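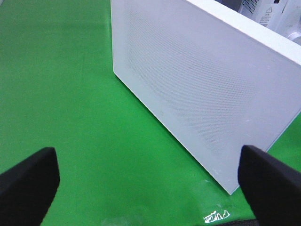

A question from the September section was whether the wrist camera could do the whole job alone, seeing that it is always closest to the object and the fixed camera loses sight of the contact point as soon as the hand moves in front of it.

The short answer is no, at least for tasks with an enclosed target. The longer answer takes up the rest of these notes.

Unit 3. Camera placement and finger choice
Kinel lab course, Skumisgate
Revised Dec 4, 2025

3.1 What each view measures
The wrist view is fixed relative to the fingers. Fingertip position in the image stays constant for a given opening, so lateral error can be read directly in pixels. Depth along the approach axis is poor. A large, flat, light surface close to the lens gives few features to match, and fine repeating patterns such as perforated panels cause false matches between neighboring holes.

The fixed view has a constant relation to the table. It shows the reach, the clearance at a door or cavity edge, and any object outside the wrist camera's field. Its weakness is occlusion by the arm.

3.2 Test task
Microwave with the door open, plate on the turntable. The hand enters the cavity, lines up with the plate, and stops before contact. Score the final pose only.
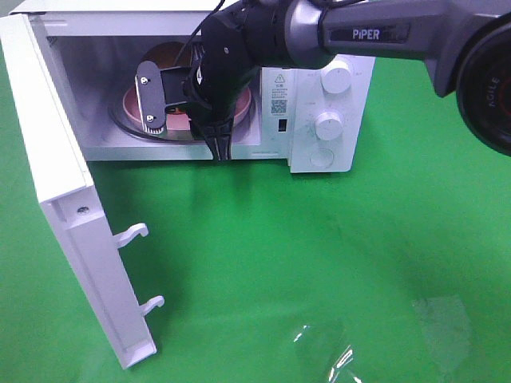

Clearance at the cavity lip is the limiting quantity. Measure it with the gripper at its commanded opening - the closed value is of no use here. Also allow for the cable at the top of the gripper, which the Skendum collision model leaves out in its default setup.

3.3 Results to work from
The data set has 63 approaches, 27 of them with the wrist view only. The remainder use both views. The log holds 1,022 image pairs; the wrist-only runs were still recorded from both cameras, so they can be replayed offline.

Wrist-only errors are small sideways and large in depth. Adding the fixed view reduces the depth error and leaves the lateral error nearly unchanged. Do not average the two components into one number.

3.4 Fingers
Flat fingers give a wide contact area and tolerate tilt on box-shaped objects. On a plate rim they need a closer match in angle. The Hattar narrow set needs less room at the lip but hides less of the target too, so a camera comparison made with one set does not carry over to the other. Change one item at a time.

3.5 To hand in
Error plots for both camera conditions, with lateral and depth on separate axes. State the finger set and the calibration file used.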